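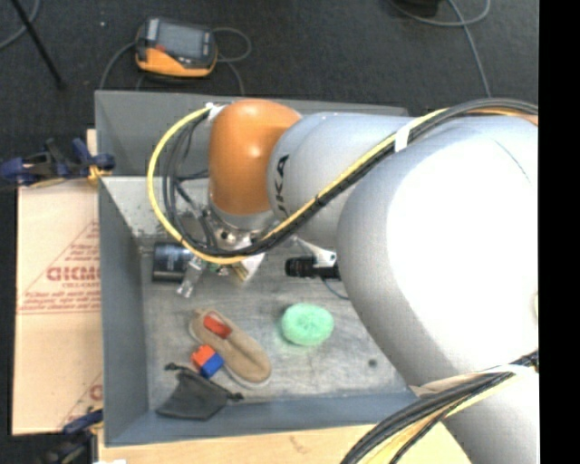
A tote is a reusable open container used to hold and move small goods inside a warehouse. It is distinct from a shipping carton, which leaves the building with the order, and from a pallet box, which is moved by forklift. In American trade usage the words tote and bin overlap, although bin more often refers to a container that stays on a shelf.

Construction

Most totes are injection molded from polypropylene or high-density polyethylene. Walls are either straight or tapered. Straight-walled totes hold more for a given footprint but do not nest when empty. Tapered totes nest and need a lid or swing bar before they can be stacked. The rim is usually ribbed to limit bowing under load, and the base may be smooth for roller conveyors or gridded for drainage.

Load ratings are stated per tote and per stack. The Stuletti straight-wall series, for instance, is rated at 40 pounds per tote in stacks of up to nine.

Storage of mixed items

A tote may hold one stock item or several. Mixed storage raises the use of shelf space but lengthens search time and increases picking errors. Dividers reduce both effects at the cost of volume. The Dostton distribution center, which has 126 shelf bays, limits mixed totes to items that differ clearly in size or packaging.

Identification

Totes carry a permanent label on at least one short side, normally a barcode with a printed number. Labels molded into the wall last longer than adhesive ones but cannot be reissued.

Cleaning and retirement

Totes are washed in tunnel machines. The Zusico washer processes roughly 244 totes per hour. Units with cracked rims or warped bases are withdrawn and reground.

See also: Pallet box; Order picking; Flow rack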